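Lenevel Neighborhood Newsletter
2010-10-08

The toy table is back, and it's bigger!

If you came by the Azar Street hall in August you may remember the little sorting corner we set up next to the book swap. It had one shoebox, a handful of bouncy balls and a line of kids that went most of the way to the coat hooks. We had no idea it would be so popular. So we went home, dug through closets, asked everyone on our street for their odds and ends, and the result is a proper toy table that will be out at every family morning from now until the holidays.

First, a huge thank you for the donations. We were hoping for enough to fill a tray and we ended up with 312 small toys, which is wonderful and also means my hallway is not usable at the moment. Lama Najjar spent two evenings washing everything in her kitchen sink and came back for a third when another bag turned up on the porch. Anything with a loose part or a split seam has gone, and so has anything that smelled like a basement. What's left is in great shape. We'll swap toys in and out every session so there is always something new to find.

The idea couldn't be simpler. There are boxes with a round hole in each one, and there's a tray of things to post through them. The kids decide the rules. In August we had one group sorting by color, one group sorting by "things that bounce," and a very serious four-year-old who only wanted to post the same ball over and over and listen to it land. All of these are correct! A few families have already asked what else they can try, so these are the ones that went over best with us:

Spiky in one box, smooth in another. The little ones love this because they have to feel every single toy before they make up their minds.

Eyes closed. Pick something up, guess what it is, then look. Older brothers and sisters get very competitive about this one.

Will it fit? Guess first, then try. The squashy toys cause wonderful arguments, because you can sometimes push them through a hole that looks far too small.

Story box. Pull out any two toys and make up how they met. We got a long one last time about a soccer ball that wanted to live at a bakery.
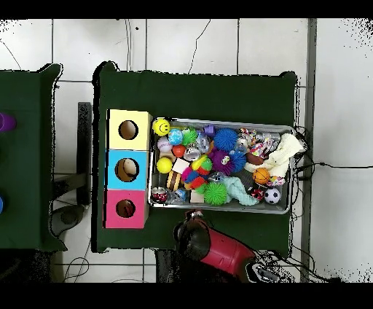

The pink, blue and yellow boxes are my favorite part of the whole setup, and the smiley ball in the tray has already been spoken for by at least two children I could name. Lama Najjar told me her twins would walk past any toy store in town for a box with a hole in it, and that she has started saving every carton that comes into the house. She suggests cutting the hole a little larger than you think you need and running tape around the inside edge so the cardboard holds up. I tried it with a cereal box over the weekend and it works beautifully - you do need the wide tape, though.

We would love to make more of these. If you have sturdy boxes with lids, please bring them along, and any leftover craft paint too (we are low on orange and completely out of white). The Nindovon craft room is open before each family morning for anyone who wants to help paint, kids included, old shirts strongly recommended.

One request for parents of babies and toddlers: some of the toys are small, so please stay close while your child is at the table. We also keep a basket of larger soft toys on the play mat, and you are welcome to settle in there instead.

Family mornings start at 10 in the main room, coffee is on from a quarter to, and the Statau parking lot next door is free for us until noon. Come and play!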